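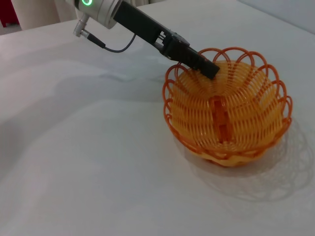
Orange woven basket on the white table

Supplies and Storage Board: Woven baskets for shared tables

Worku_Stores wrote:
Members are invited to comment on the proposal to adopt small woven baskets for the shared tables from June. The basket shown is plastic. Our present trays are to be withdrawn, and 48 replacements would be required across 4 rooms. Comments should be submitted by noon on Wednesday.

Ramus wrote:
I support the proposal in principle. A woven basket may be carried with one hand and is easily seen against a pale table. I would ask, however, that the cleaning arrangements be set out before any order is placed. Crumbs and dust collect in the weave.

Jitileo wrote:
I must disagree with the previous member. We have used plastic baskets in our reading room for two winters, and a rinse under the tap has been sufficient. My objection concerns size. Papers do not lie flat in a basket of this kind, and the trays served that purpose well.

Worku_Stores wrote:
Both points are noted. Trays may be retained for papers on written request. A further view is attached, with the basket at the lower right and the plain grey panels beyond the pale surface.
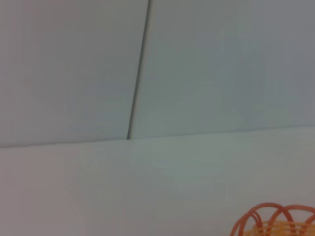 Re: Position on the table

Multico_Desk wrote:
We would prefer that baskets be kept away from table corners, where they are readily knocked. A fixed place for each – preferably marked – would assist evening staff.

Ramus wrote:
I cannot agree to marking the tables. The surfaces should remain clear of tape and labels.

Multico_Desk wrote:
A note in the room guidance would be acceptable to us instead.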